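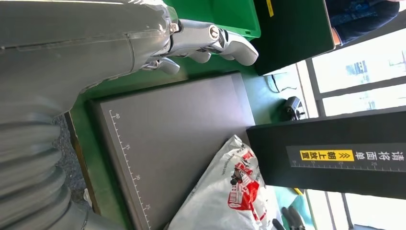 ## Water meter changeover at Braldale: what members need to know

The shared water supply at Braldale moves to individual metering in June. Each unit gets its own meter on the cold feed, fitted directly downstream of the existing stop valve. The bulk meter at the site boundary stays in service and remains the basis of the utility bill.

The model selected is the Gemum, a single-jet meter with a dry dial and a pulse output. Gemum units register in steps of 10 liters. The Sinaga was also considered. It has a finer resolution but needs a longer straight run of pipe upstream than most of our cupboards allow, and cutting back the tiled boxing in the older units would have added labor to the job.

Fitting takes place one riser at a time. The riser is isolated and drained, a section of pipe is cut out, and the meter is installed between two union couplings so that it can be removed later without further cutting. Members should expect 2 hours without water. Hot water will also be off during that period in units where the heater is fed from the same riser. Electric heaters should be switched off at the wall before isolation and left off until a steady flow has returned at the hot tap.

Please clear the cupboard under the sink completely, including any shelf in front of the valve. If your stop valve is stiff, do not force it. Report it by email and it will be replaced during the same visit.

Readings will be collected by the Eron logger in the pump room, which stores 300 days of data per meter. The bulk meter and the sum of the unit meters will be compared every month. Small differences are normal, as low flows fall below the starting threshold of the unit meters. A difference that persists overnight, when demand is close to zero, points to a leak in the common pipework. The last bulk reading before this issue went out was 1,171 cubic meters, and that figure will be carried forward as the opening balance.

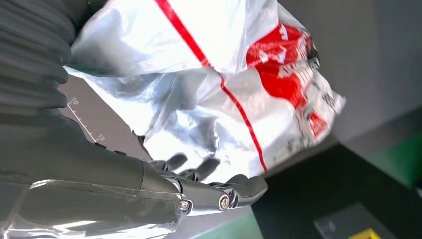 **Will the standing charge change when the meters go in?**

The standing charge stays as it is until the first full billing period has closed. After that it will be recalculated from the bulk bill and listed separately from consumption on each statement.

Air in the pipes after refilling can make the taps spit and the meter dial jump. Open the cold kitchen tap slowly and let it run until the flow is even, then repeat at the other taps. Remove and rinse the aerators if the flow stays weak.

Questions about access or valve replacement go to Nives Orlandini at the site office.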